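Ticket 747 - right arm stops short on scoop / fingers wont close all the way
Opened by: Rigoberto Agudelo
Opened: 2019-10-31
Project: Gisumen (two arm water table build, shared shop)
Status: open, partial workaround

Short version: left arm fine. Right arm (Arthur) goes into the tray, gets over the rim ok, then on close command it stalls before the pads meet. No error on the console. Just sits there humming.
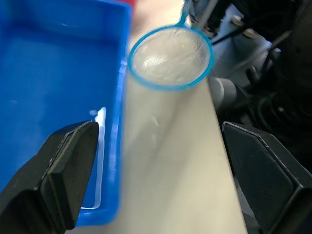
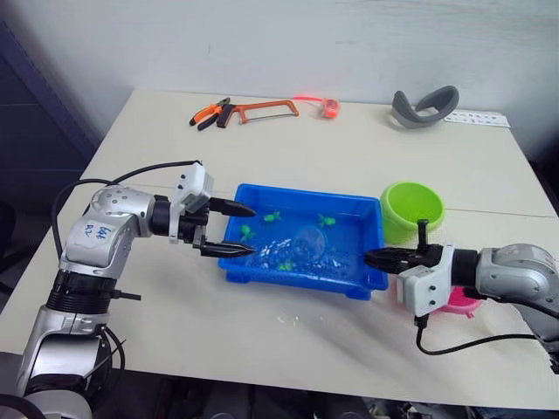

Setup: both arms on the long table, blue tray between them, shallow water. Running the Wukik control script, stock gripper firmware. Nothing changed on the wiring that I know of. Worked in July, same script, same tray.

What I tried so far, in order:

1. Power cycle both arms. No change.
2. Re-homed Arthur. Homes clean. Stalls again at the same spot.
3. Swapped the USB ports left/right. Problem stays with Arthur so not the hub.
4. Swapped the cable. Same.
5. Closed the gripper by hand with power off. Moves smooth all the way, no grit, no binding. So not mechanical?? or at least not obvious
6. Raised current limit in the config from the default to 200. Closes farther but still not fully. Motor gets warm fast so put it back.
7. Dry test, arm parked high away from the tray. Closes fully 9 times out of 9. Huh.

So its only when reaching over the rim. That made me look at the cable. When the wrist tips down the slack goes away and I think the connector is getting tugged. Wiggled it at full reach and the position readout jumped around. Did it 4 times, jumped every time.

Update, same day, later:
Re-routed the cable with more slack at the wrist, tape only for now. Full close over the tray works mostly. Still drops out if the wrist rotates hard to the outside. Moved the tray closer to the arms and thats helping more than the tape did tbh

Update 2:
Avitico forum says the wrist connector on this batch has a short latch and backs out under side load. Someone there crimped a new one, someone else used a dab of hot glue. Not crazy about glue, need to be able to pull it. Ordered the longer pigtail.

Still to do:
- fit the pigtail when it comes, proper strain relief instead of tape
- drip loop so water cant follow the cable back to the base
- add a stall check to the script so it opens and backs off, right now it just pushes forever and cooks the motor
- redo the calibration for both arms, tray has moved so the saved poses are off (DONT run the old pose file!! it will hit the rim)

Question for whoever did the left arm wiring: did you use a different connector there or is it just routed better? Cable loops back over the arm on that one and it never drops out. If its only routing I will copy it and skip the crimping.

Leaving this open til the pigtail is in. Please dont bump the current limit back up in the meantime, its at default and should stay there.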